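Notebook, Trirngate workroom, bench 3
November, entry begun 9:35 a.m.
Subject: vinyl mats and loose chess pieces, refurbishment and sorting

Carried over from the last entry: the Frimpong rolls came back from storage with a set in them. They were rolled printed side in, tight, with a rubber band at one end only. Laid flat, the first one lifted at both short ends and would not stay down without weights. Vinyl rolled this way keeps its curl at room temperature for a long time. Kobina Acheampong wants them usable for club night at Cletlow without taping the corners.

Procedure tried, first mat. Warm water in the long tray, 35 °C by the probe, mat submerged face up for 23 minutes. Drained, wiped with a microfiber cloth, laid on the bench between two clean bath towels, drawing board on top, two boxes of copy paper on the board. Left overnight. In the morning the long edges were flat. One corner still stood up by 3 mm. Reverse-rolled that corner over a cardboard tube and weighted it again until noon. Acceptable.

Second mat, same bath, no reverse roll. Two corners up. So the tube step stays in.

Third mat, tube step first, then bath, then towels and board. Best result so far. Will use this order for the rest.

Do not use the heat gun. Theophilus tried it on the offcut and the printed surface went glossy in a patch the size of a thumb. The offcut is pinned to the corkboard with the setting written on it.

Cleaning. Dish soap, one drop per liter, soft cloth, no scrubbing along the printed letters. Isopropyl on a cotton swab took off ballpoint but also dulled the border ink on the offcut after several passes, so it is for isolated marks only and one pass. Pencil comes off with a white vinyl eraser. Old tape residue at the corners – a little vegetable oil, ten minutes, then soap. Rinse twice or the mat stays tacky and picks up lint from the towels. I had to redo the second mat for this.

Pieces. The Skollen tub is a mix of at least two sets. Sorted by base diameter first, then by color, then by type. Sorting by type first wastes time, as rooks from the two sets look alike until they stand side by side. Calipers give 35 mm for the larger king base and clearly less for the smaller. Anything that cannot be matched goes into the gray drawer marked SPARES, loose, no bags.

Felts. Several pawns have lost theirs and click on a hard table. Cut new ones from the green adhesive sheet with the hollow punch, one size under the base so the edge does not show. Press for a slow count of ten. Kobina prefers contact cement on bare felt, and it does hold better at the rim, but it needs the window open and I would rather keep the room usable. Adhesive sheet for the pawns, cement for the kings and queens, which get slid more.

Weights. Two knights rattle. The slug inside has come free of its plug. Opened one from below with a blunt blade, set the slug in white glue, refitted the plug, stood it upright to cure. The second can wait until I know the first one is quiet.

Layout notes, for whoever writes the card that goes in each bag. The coordinates are easy to misread when the mat is approached from the wrong side. With Black's side nearest the reader, the files run h to a from left to right and rank 8 is at the near edge. Letters and numbers are repeated on the opposite borders for the other player. New members set up from whichever edge they happen to sit at, and the queens end up on the wrong squares. Theophilus Wumbei suggests a line on the card: "a1 is dark, and it is at White's left hand." I would print that in larger type than the rest. 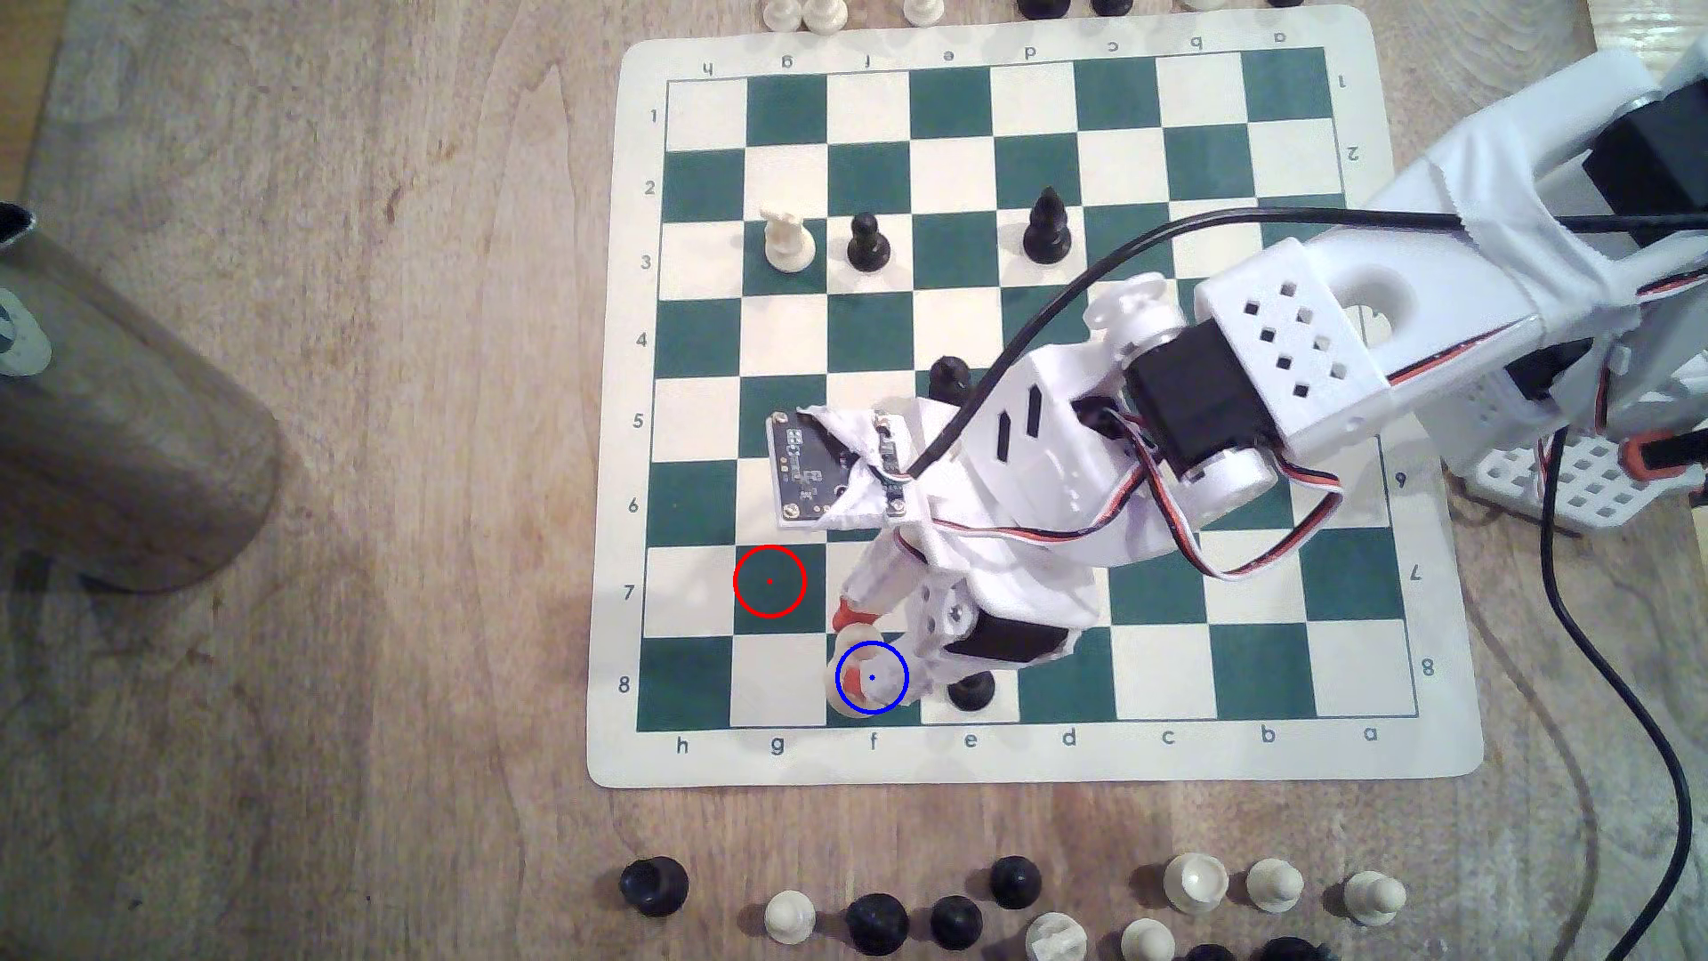 Which way up should the mat go when it is stored?
Rolled with the printed side out, loosely, around a tube at least as thick as a forearm. It then curls downward at the edges when it is laid out, and the table holds the corners.

Storage tubes. The postal tubes in the cupboard are too narrow. Asked for wider ones, 100 mm, from the carpet shop, which throws them away. Cut to length with the fine saw, ends sanded, one layer of kraft paper around the outside so the cardboard does not mark the back of the mat.

To do:
– second knight, after checking the first
– felts on the remaining pawns
– card text to Kobina for checking
– buy towels, the present ones shed
– label the tubes at both ends

Stopped 4:10 p.m. Tray emptied and turned over on the rack, probe back in its case. The punch needs sharpening before the next sheet.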